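El coro de Pernard vuelve a abrir puertas (y esta vez hay sitio para los que desafinamos)

Llevaba meses con ganas de escribir esta nota y por fin puedo: en enero arranca el nuevo ciclo de canto popular en la vieja sala Pernard, y lo lleva Albertina Mota. Quien la haya oído dirigir sabe de lo que hablo. Quien no, que se acerque una tarde a escuchar desde el pasillo, que la puerta se queda abierta a propósito.

La idea nació el verano pasado, cuando Albertina volvió de una estancia larga en Finlandia con una maleta llena de partituras. Allí conoció a Hertta Vainio y a Tyyne Lappalainen, dos cantoras que se han pasado media vida recogiendo nanas, canciones de siega y coplas de boda por los pueblos. El cuaderno que le prestaron, al que todo el mundo llama el Kemppainen por el apellido de quien lo empezó, se abrió en 1932 y reúne 626 melodías. ¡626! Muchas con tres o cuatro letras distintas, según el pueblo, y algunas con una nota al margen del tipo «mi tía la cantaba más lenta».

Lo que me tiene entusiasmada es el parecido con lo nuestro. Albertina nos cantó una nana del Kemppainen, sin decir de dónde venía, y mi vecina de silla juró que era la de su abuela. La letra no tenía nada que ver, claro, pero esa bajada al final de cada verso, como de quien se va quedando dormido a la vez que el niño, estaba ahí entera. De eso va el ciclo: poner juntas canciones de allí y de aquí, aprenderlas de oído y ver qué pasa cuando se cantan una detrás de otra.

El repertorio tiene 16 canciones, la mitad en castellano y la mitad en finés. Que no cunda el pánico con el finés – se lee casi como se escribe, las vocales son agradecidas y Venla Mäkelä ha grabado todas las letras despacito para que las vayamos repitiendo en casa. Yo las he puesto mientras cocino y ya me sé dos. No entiendo ni una palabra, pero las canto a pleno pulmón.

También habrá instrumentos, aunque pocos. Jörg Wegener traerá su acordeón y un kantele pequeño que suena a lluvia fina, y nos ha prometido enseñar a afinarlo a quien se quede un rato al terminar. Él insiste en que las nanas van sin acompañamiento y en esto Albertina y él no se ponen de acuerdo. El último ensayo abierto de otoño acabó con la misma canción cantada de las dos maneras, y con la sala partida por la mitad. A mí me gustó más a secas, pero por muy poco.

Entre las piezas de siega hay una preciosa, Herum, que se canta a dos grupos. Unos lanzan la pregunta y los otros contestan desde el fondo, un poco tarde, como si estuvieran al otro lado del campo. Cuesta no adelantarse. Cuando sale bien se te pone la piel de gallina, y cuando sale mal nos da la risa y hay que volver a empezar desde la segunda estrofa. 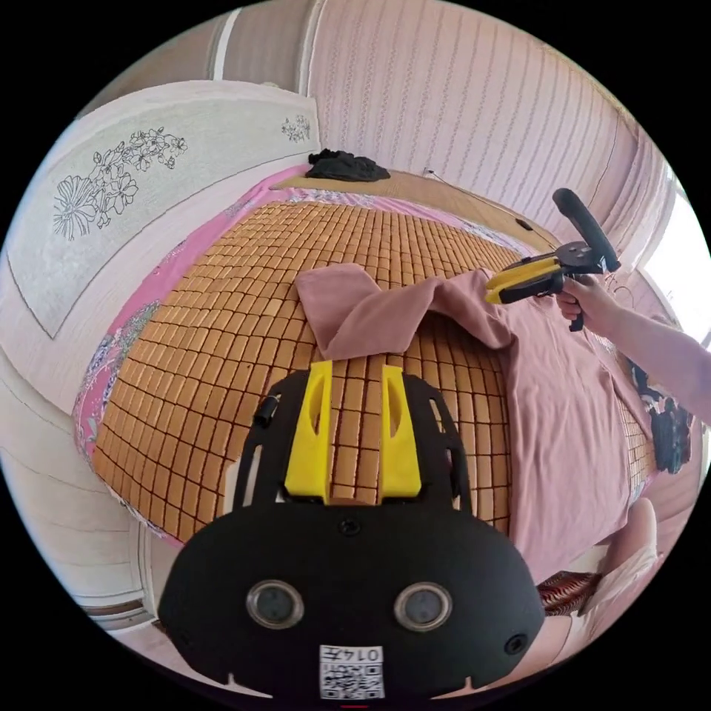 Cómo apuntarse

Hay 60 plazas y no se pide prueba de voz. Basta con dejar el nombre en la mesa de la entrada o escribir al correo de la asociación, poniendo «coro» en el asunto y diciendo si preferís voz aguda, grave o «ni idea» (esta última opción es la más popular, y Albertina os coloca el primer día). Los menores pueden venir acompañados de un adulto, que también canta.

Los ensayos empiezan a las siete de la tarde y duran hora y media, con una pausa para el té. Si traéis bizcocho, mejor que mejor. Las letras se reparten en papel, con cuerpo de letra grande, y las grabaciones de Venla se mandan por correo a todos los inscritos.

El encuentro final

Cerraremos en primavera con Nudatier, una tarde de canto compartido en el patio, sin escenario ni programa cerrado. Hertta y Tyyne quieren venir y están mirando vuelos. Si lo consiguen, traerán el cuaderno original, y pasar esas páginas con ellas al lado me hace una ilusión enorme.

Y un ruego de Albertina, que me pide que lo ponga bien visible: preguntad en casa. Preguntad a las madres, a los tíos, a quien os durmiera de pequeños. Si sale una nana que no conocemos, grabadla con el teléfono aunque se oiga la lavadora de fondo, y apuntad quién la canta y de qué pueblo es. Queremos dejar un hueco en el repertorio para al menos una que llegue así. La mía ya está enviada – le falta la segunda estrofa, que mi madre tararea porque no se acuerda. Si a alguien le suena «duerme, que el molino para», que me escriba, por favor.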